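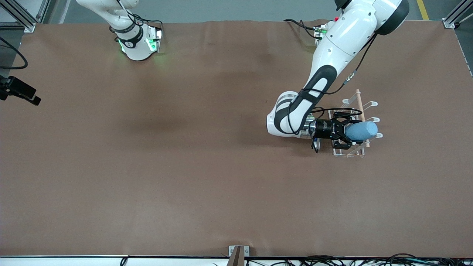 By Lakmal Weerasinghe
December 10, 2022

Nillow Bassoon Reed Case and Humidity Insert
Sold by Custside Woodwind Supply

I should say up front that I didn't want to stock this. We already carry three reed cases, and two of them do the same job for less money. But customers kept asking, so I ordered a small batch, kept one for myself and played out of it through a full fall season before writing this page. What follows is what I'd tell you over the counter.

The case holds twelve bassoon reeds on metal mandrels, in two rows. The lid closes with a magnet. Nillow calls the magnet "concert silent." It clicks. It's a soft click, but if you open the case during a slow movement, your stand partner will hear it.

The mandrels are good. They're a hair longer than the ones in the Iwasaki case, and reeds with a tight wrapping go on and come off without a fight. If you make your own reeds and like a wide tube opening, try one in the shop first. Mine wobbled a little on the back row.

Now the humidity insert, the part you're paying extra for. It's a flat packet that slides under the reed tray and is supposed to hold the inside of the case steady for 40 days. The box says it will make your reeds last longer. I don't know how anyone would prove that. Cane varies from one piece to the next, and so do players. I used the insert in one case and left it out of another, and by the end I had good reeds and bad reeds in both. I will say I had no mold with the insert in, and I've had mold in other closed cases. Make of that what you like.

What I'd check before buying

Staples and crooks: this case is for bassoon reeds only. Contrabassoon reeds don't clear the lid. The picture on the maker's own box suggests they do, and I've written to them twice.

Bag fit: it slides into the outer pocket of most gig bags, but it's too thick for the slim Wesodetti pocket. We measured, then tried anyway, and the zipper lost.

Finish: the black one scratches if you look at it. Get the brown.

Details
Item number: 510
Capacity: 12 reeds
Weight with insert, no reeds: 136 grams
Closure: magnet
Colors: black, brown
Price: $61 with one insert, $49 without
Replacement inserts (item 261): $9 each

My advice is to buy it without the insert. You can add one later for nine dollars if you live somewhere dry, or if your practice room heating is as bad as mine. In January I'd probably use one. The rest of the year I leave the lid open overnight after a long rehearsal and let the reeds dry on their own, the way my teacher did it.

Players who change reeds between pieces will get more out of this than anyone else. The two rows make it easy to keep your low-register reeds apart from the ones you save for the high solos. Students with three reeds to their name can keep using the plastic tubes.

Returns
Unused cases can come back within 30 days. We can't take back opened inserts or any case that has had reeds in it. Engraving is available on the brown case only, up to 15 letters, and engraved cases can't be returned at all. Please check your spelling.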